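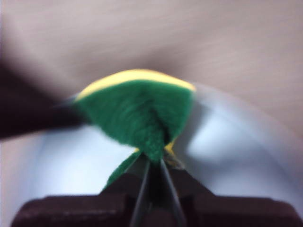 양면 스펀지 수세미는 접시 한 장을 닦는 동안 어느 면이 더 오래 쓰이는가?

폼 면이 더 오래 쓰인다. 연마면은 눌어붙은 자국이나 마른 소스처럼 폼 면으로 지워지지 않는 오염이 남았을 때 짧게 쓰이고, 헹구기 직전에는 대개 다시 폼 면으로 돌아온다.

3. 양면 스펀지 수세미의 사용과 보관

3.1 조사 범위

이 절에서는 가정 설거지에서 양면 스펀지 수세미가 쓰이는 방식과 설거지가 끝난 뒤 놓이는 방식을 다룬다. 앞 절에서 그릇의 형태와 오염 종류를 정리하였으므로 여기서는 수세미 쪽에 한정한다. 철수세미, 그물 수세미, 손잡이가 달린 솔은 제외하였다. 행주로 그릇을 닦은 경우도 기록에서 뺐다.

조사는 Trurncombe와 Trodby 두 지역의 12가구에서 1월 한 달 동안 이루어졌다. 각 가구는 설거지를 할 때마다 기록지 한 장을 작성하였고, 회수된 기록지 가운데 내용이 빠지지 않은 896장을 분석에 썼다. 한 장에는 닦은 그릇의 종류, 먼저 쓴 면, 면을 바꾼 이유, 끝난 뒤 수세미를 둔 자리와 방향을 적게 하였다. 작성 시점은 설거지가 끝난 직후로 정했으며, 저녁에 몰아서 적은 기록지는 분석에서 제외하였다.

수세미는 모든 가구에 같은 것을 나누어 주었다. Vavow의 직사각형 제품으로, 한쪽에 연마층이 붙고 나머지는 폼으로 된 형태이다. 가구마다 평소 쓰던 수세미는 조사 기간 동안 치워 두도록 하였다. 세제는 통일하지 않았다. 세제를 바꾸면 손에 익은 순서까지 달라진다는 의견이 예비 조사에서 나왔기 때문이다.

3.2 쥐는 방법

수세미를 쥐는 방법은 크게 펴서 쥐기와 접어서 쥐기로 나뉘었다. 펴서 쥐기는 손바닥 전체로 한 면을 누르는 방법으로, 접시 안쪽이나 도마처럼 넓고 평평한 곳에 쓰였다. 접어서 쥐기는 가운데를 집어 양끝을 모으는 방법으로, 컵 안쪽과 밥그릇의 굽, 냄비 손잡이 주변에 쓰였다.

접어서 쥘 때 연마층이 바깥으로 오는지 폼이 바깥으로 오는지는 그릇에 따라 달랐다. 유리컵은 폼을 바깥으로 두고 닦았다는 응답이 많았고, 냄비 모서리는 그 반대였다. 새 수세미는 접어도 금방 펴지려는 힘이 있어 좁은 컵 안에서 다루기 어렵다는 의견이 있었다. 며칠 쓴 뒤에는 이런 의견이 줄었으나, 같은 자리를 계속 접으면 그 선을 따라 연마층이 일어난다는 기록이 뒤이어 나왔다.

접히는 자리의 마모를 따로 보기 위해 같은 제품으로 반복 접기 시험을 하였다. 물에 적신 수세미를 길이 방향 가운데에서 3,000회 접었다 편 다음, 연마층과 폼이 붙은 면을 눈으로 확인하였다. 접힌 선에서 연마층의 섬유가 일어났고, 가장자리에서는 두 층 사이가 벌어지기 시작하였다. 폼 자체가 찢어진 시료는 없었다. 가구에서 회수한 수세미에도 같은 자리에 벌어짐이 있었으며, 냄비를 자주 닦은 가구의 것에서 더 뚜렷하였다.

3.3 접시를 닦는 순서

얕은 접시는 가운데에서 시작해 테두리로 나가는 순서가 가장 흔했다. 테두리를 먼저 한 바퀴 돌린 다음 안쪽을 닦는 가구도 있었다. 뒷면은 마지막에 닦거나, 기름기가 없는 경우 물로만 헹구었다. 접시를 겹쳐 쌓아 둔 날에는 뒷면까지 수세미로 닦은 기록이 늘었는데, 아래 접시의 음식물이 위 접시의 굽에 묻기 때문으로 보인다.

기름기가 적은 접시부터 닦는다는 원칙은 모든 가구가 알고 있었으나 그대로 지켜진 것은 아니었다. 개수대가 좁은 가구에서는 가장 큰 그릇을 먼저 닦아 자리를 비웠다. 이 경우 프라이팬을 닦은 수세미로 컵을 닦게 되므로 중간에 수세미를 한 번 빨아야 한다. 기록지에는 중간에 빨았다는 표시가 있는 것과 없는 것이 섞여 있다.

연마면을 접시에 쓰는 것에 대해서는 가구마다 기준이 달랐다. 무늬가 있거나 광택이 강한 접시에는 쓰지 않는다는 답이 있었고, 색이 옅은 접시에는 긁힌 자국이 덜 보여 그냥 쓴다는 답도 있었다. 후자의 가구에서 회수한 접시를 비스듬한 빛에 비추어 보면 안쪽에 가는 원형 자국이 있었다. 사용에 지장이 있다고 말한 가구는 없었다.

3.4 놓는 방향

설거지가 끝난 뒤의 수세미는 받침대에 세운 것, 개수대 턱에 눕힌 것, 그릇 안에 넣어 둔 것으로 나누어 적게 하였다. 눕힌 경우에는 위로 온 면을 함께 적었다. 이 글에서 연마면 위 놓기라고 부르는 것은 그림 1과 같은 방향이며, 폼이 바닥에 닿고 연마층이 드러난다. 반대 방향은 폼면 위 놓기라고 부른다.

연마면 위 놓기를 택한 가구는 폼이 바닥에 넓게 붙어 잘 미끄러지지 않는다는 점을 들었다. 다음에 집을 때 손바닥이 연마면에 닿으므로 바로 폼 면으로 닦기 시작할 수 있다는 답도 있었다. 폼면 위 놓기를 택한 가구는 바닥에 물이 고여 있어도 폼이 그 물을 덜 빨아들인다고 보았다. 두 설명은 서로 어긋나지 않으며, 실제로 같은 가구 안에서도 날마다 방향이 바뀐 경우가 있었다.

건조 차이를 보기 위해 수세미에 물 100 g을 머금게 한 뒤 두 방향으로 눕혀 두고 무게를 쟀다. 저울은 Khokhar 실험실에서 쓰던 것을 그대로 사용하였다. 평평한 바닥에서는 폼면 위 놓기 쪽이 먼저 가벼워졌으나, 받침대에 세운 것과 비교하면 두 방향의 차이는 작았다. 바닥에 홈이 있어 물이 빠지는 곳에서는 방향에 따른 차이가 더 줄었다. 따라서 마르는 속도만 놓고 보면 방향보다 세우는지 눕히는지가 먼저이다.

그릇과의 거리도 함께 보았다. 닦은 접시를 수세미 옆에 바로 엎어 두면 접시에서 흘러내린 물이 수세미 쪽으로 모인다. 접시와 수세미 사이를 손 하나 폭만큼 띄우도록 부탁한 뒤에는 수세미 밑에 물이 고였다는 기록이 줄었다. 공간이 부족해 이를 지키지 못한 가구에서는 수세미를 수도꼭지 뒤로 옮겼다.

그림 1. 회색 바닥면에 놓인 얕은 하늘색 접시와 직사각형 양면 스펀지 수세미. 수세미는 초록색 연마층이 위, 노란색 폼이 아래에 있다.

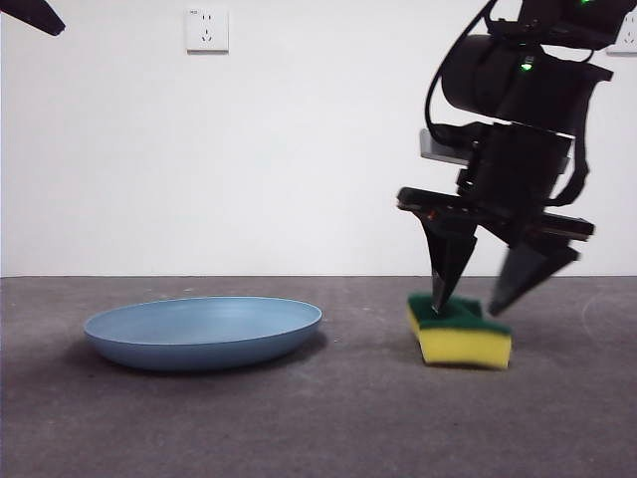 3.5 교체 시점과 남은 문제

교체 시점을 정하는 기준으로는 냄새, 연마층의 벌어짐, 폼의 색 변화가 적혔다. 날짜를 정해 두고 바꾸는 가구는 적었고, 대부분 상태를 보고 판단하였다. 냄새를 기준으로 삼은 가구는 다른 가구보다 일찍 바꾸는 경향이 있었다. 바꾼 수세미를 바로 버리지 않고 개수대나 가스레인지 주변 청소에 돌려쓰는 경우도 많았는데, 이때 설거지용과 구분하려고 한쪽 모서리를 잘라 두는 방법이 쓰였다.

이번 기록에는 몇 가지 한계가 있다. 기록지는 설거지를 한 사람이 직접 적은 것이어서 면을 바꾼 횟수가 실제보다 적게 적혔을 수 있다. 한 가구 안에서 여러 사람이 번갈아 설거지를 한 경우에는 쥐는 방법의 차이가 사람에 따른 것인지 그릇에 따른 것인지 구분하지 못하였다. 조사가 겨울에 이루어졌으므로 건조에 관한 결과를 여름철 주방에 그대로 적용하기도 어렵다.

반복 접기 시험은 한 가지 제품으로만 하였다. 연마층을 붙이는 방식이 다른 제품에서는 벌어지는 위치가 다를 수 있다. 다음 절에서는 같은 기록지에서 헹굼 단계를 따로 뽑아, 수세미를 내려놓은 뒤 손으로 그릇 표면을 확인하는 동작을 다룬다.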